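Actualidad para peques | Noticias explicadas

INUNDACIÓN EN JULMONT: ¿por qué se salió el río?

Seguro que lo has oído en casa o en la radio. El río Wurley se salió de su sitio y el agua entró en las calles de Julmont. Muchas familias tuvieron que dormir fuera. Vamos por partes, rapidito.
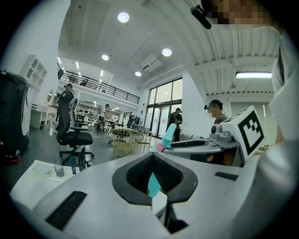

Última actualización: 02/10/2025

¿Qué pasó? Llovió muchísimo en las montañas. En una sola noche cayeron 148 litros por metro cuadrado. Imagina un cuadrado de un metro por cada lado, y encima, 148 botellas de un litro. Pues eso, en cada trocito de montaña. Toda esa agua bajó a la vez al río. Y el río no pudo con tanta.

¿Y la gente? Las autoridades pidieron a 3238 personas que salieran de sus casas. A eso se le llama evacuar. La mayoría fue a Stomlow, el pueblo de al lado, que está mas alto. Durmieron en el polideportivo y en dos colegios. Hay 16 heridos, casi todos leves. Leve quiere decir que no es grave.
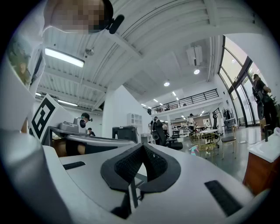
También se cerró el puente de Mollah, el que usan los autobuses escolares. Por eso no hay clase en Julmont de momento. Cuando el agua corre tan fuerte puede dañar las patas del puente por debajo, donde no se ve. Antes de abrirlo hay que revisarlo entero.

¿Había pasado antes? Sí. En el año 2000 hubo otra inundación, en julio, más pequeña. Después se construyó un muro junto al río. Esta vez el agua pasó por encima.

¿Por qué no se la traga el suelo? Buena pregunta. La tierra chupa agua como una esponja, pero una esponja llena ya no chupa más. Y el asfalto no chupa nada.

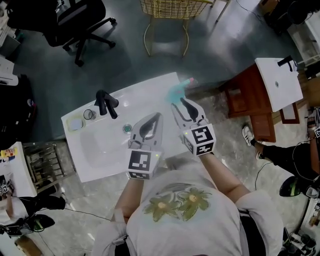 ¿Y las alcantarillas? Daithí Ó Néill, ingeniero de aguas en Stomlow, lo explica así: «Un desagüe traga a su ritmo. Si entra más agua de la que sale, el nivel sube». Piensa en un lavabo blanco como el de la foto, con su hueco en el centro y su desagüe. Abres el grifo a tope y se va llenando. Si no cierras, rebosa. En la calle pasa igual, solo que la lluvia no tiene grifo. Y si ademas hay hojas y barro tapando las rejillas, peor.

¿Qué hago si pasa donde vivo?
Subir a un piso alto. Nada de sótanos ni garajes.
No cruzar agua que corre, aunque parezca poquita.
Hacer caso a los mayores y a emergencias.

Palabras difíciles
Cauce: el camino por donde va el río.
Caudal: cuánta agua lleva.
Desbordarse: salirse del cauce.

Si la noticia te da miedo, cuéntaselo a alguien. Es normal.

Te puede interesar
¿Qué es una alerta naranja?
Cómo se mide la lluvia
¿Quién decide cerrar un colegio?
Los ríos más largos del mundo

Contacto | Aviso legal | Volver arriba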